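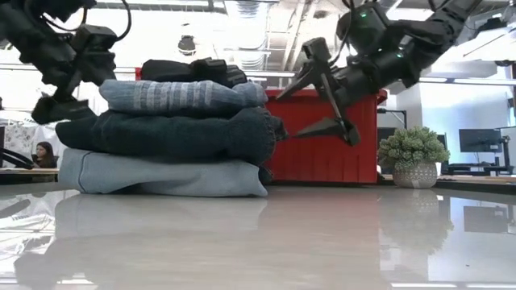
Folding is the practice of bending cloth over itself so that it takes less space and keeps a regular shape. It is one of the oldest household tasks connected with textiles, and it is found in every place where people keep more cloth than they wear at one time. The usual result is a pile. In many piles the widest piece lies at the bottom and the smallest on the top, as with the pale blue-grey garment which carries a navy one, a striped blue sweater and a small black piece. A pile of this kind is steady, but the garment in the lowest place is the hardest to reach.

5 min read

Search this site Search Clear

History

Before the wardrobe with a rail became common, most clothing in Europe was stored flat. Chests were used in farmhouses and in large houses alike, and a chest does not permit hanging. Linen was folded in long strips, and sharp creases were considered a sign of good care, because they showed that the cloth had been pressed. Sheets and tablecloths were often folded to the width of the shelf or chest where they belonged, so that each household had its own measure.

The linen press, a screw device with two flat boards, was used for giving folded cloth a smooth surface. The cloth was put in slightly damp and left under pressure overnight. The same word later came to mean a cupboard with shelves, and this double meaning still makes difficulties in old house inventories, where it is not always possible to say which of the two is meant.

With the spread of the clothes hanger, shirts, coats and dresses moved from the shelf to the rail. Knitted clothing did not follow them. A heavy knit pulls down under its own weight when it hangs, and the shoulders take the form of the hanger. For this reason sweaters are still folded in most homes, together with underwear, towels and bed linen.

Methods

The flat fold is the most common. The garment is laid with its front down, the sleeves are brought to the back, the sides are turned in, and the lower part is brought up once or twice. The neck remains visible in the finished piece. Shops prefer this form because the customer can see the collar and the label.

In the file fold the garment is made into a small firm packet and stood on its edge in a drawer. All pieces can be seen from above, and one can be taken without moving the others. It suits cotton T-shirts well and thick knits badly, as these open again by themselves.

Rolling is used mainly for travel. It leaves fewer hard creases, but the rolls do not stack – they need a bag or a box which holds them together. Some travellers combine the two methods and put rolled pieces round a flat centre.

The fold in three is often chosen for sheets and towels. It hides the edges inside and gives a round front, so that the shelf looks even. Fitted sheets are a special case: the corners are placed one inside the other before the folding begins.

Folding boards

A folding board is a flat sheet with hinged wings. The garment is placed on it and the wings are turned over one after another, which gives every piece the same width. Simple boards of cardboard were used in shops, and plastic ones were later sold for the home. The Hollmann board, with 2 side wings and one lower wing, has been sold since 2000. The Rostent board is narrower and is intended for children's clothing.

Kieran Ó Flaithearta described household practice in his study "The Even Shelf", which is based on talks with members of 121 households. In 40 of these, he writes, the present way of folding towels was learned from a grandparent and had never been changed, even after moving to a home with quite different cupboards. He also found that couples disagreed more often about towels than about shirts – he does not offer an explanation.

Creases and storage

A crease becomes stronger with time, weight and moisture. Linen and cotton keep it easily; wool recovers well if it is left in moist air. Clothing that is stored for a whole season should be clean and fully dry, and the fold lines should be changed now and then. Fine or old textiles are often padded with acid-free tissue along the fold, or they are rolled on a tube, so that the threads are not broken at one line.

See also

Clothes hanger
Ironing
Linen press
Wardrobe

Last edited Nov 5, 2021

2 comments 40 shares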